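Flarkamico Opens Its Florasbridge Setup Bench to Customers

FLORASBRIDGE – Flarkamico is pleased to announce that its setup bench will open to customers every Tuesday from July, so that the people who will live with a robot arm day in and day out can learn to set it up themselves.

The first cell on offer is a small packing station being readied for Daly, a grocery supplier in Hernmont. The arm has to approach fruit lying on a plain white table and lower it into an open plastic box, and most of the setup time goes into those last few inches.
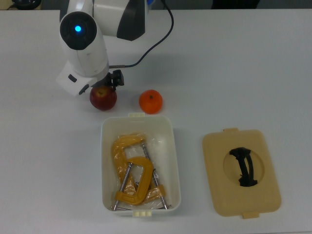
Visitors will spend roughly 3 hours at the bench, and we do hope they will bring questions – the odd ones especially. Our technicians will show how to teach an approach point, check that the gripper fingers line up, and route the cable so that it never pulls at the wrist. The Daly cell has 44 taught positions so far, and each one gets a second look before the cell ships. 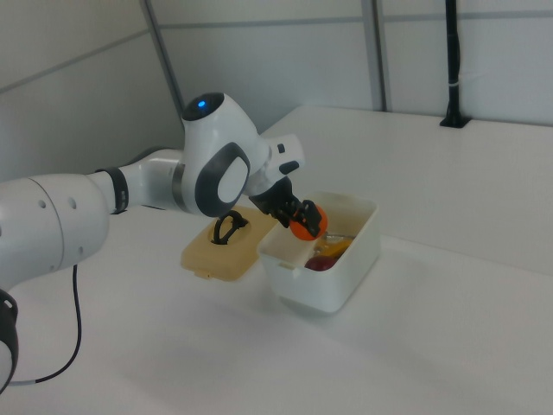
The gripper holding an orange item just above the rim of the open container.

Places are free for existing customers and can be booked through the Flarkamico service desk. Every visitor will go home with a printed maintenance checklist, plus our warm thanks for making the trip.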